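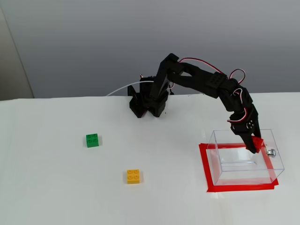

How to Sort and Store Loose Craft Beads
Posted Jan 9, 2019 by Mayu Sekiguchi

If you have been making jewelry for more than a year, you probably have a drawer where seed beads, spacers and broken clasps have all run together. Mine had almost 4000 beads in it when I gave up and started over. The method below took me one long afternoon and I have kept to it.

What you need
A shallow tray with a lip
A piece of felt or an old bead mat
Small lidded containers, all the same size
A fine sieve from the kitchen
Masking tape and a permanent marker
A soft paintbrush

Step 1. Take out the trash first
Line the tray with felt and pour out a handful at a time. Pull the chipped beads, bits of thread, bent head pins and anything you can't identify. Throw them away. Do not start a "maybe" pile. I did that the first time and it went straight back in the drawer.

Step 2. Split by size
Shake each handful over the sieve. Seed beads fall through and larger ones stay on top. Mine lets through size 11 and smaller, but sieves vary, so try yours with a few beads you know.

Step 3. Split by material
Glass, metal, wood and plastic should be kept apart. Glass feels cool against your lip and plastic does not. Metal beads that have gone dull can be wiped with a dry cloth before you put them away.

Step 4. Split by color
Go broad. I use 12 color groups for seed beads and only 3 for everything else (light, dark, mixed). If you separate every shade of blue you will be at it until February. Work in daylight if you can, as navy and black look alike under a lamp.

Step 5. Fill and label
Fold a sheet of stiff paper down the middle and use it as a chute. Fill each container to three quarters. Put the tape on the side and write the size, the material and where you bought them. My labels say things like "11/0, glass, Hirano" or "6 mm, wood, Clukmont," and that has saved me a lot of guessing when I need a refill. Use the paintbrush for the last few beads stuck in the felt.

Step 6. Stack
Sixteen containers fit in a standard shoebox in two layers. Put the sizes you use most on top.

Keeping it up
After each project, put the leftovers in one small dish. When the dish is full, sort it. Mine takes ten minutes.

Next: Choosing thread for bead weaving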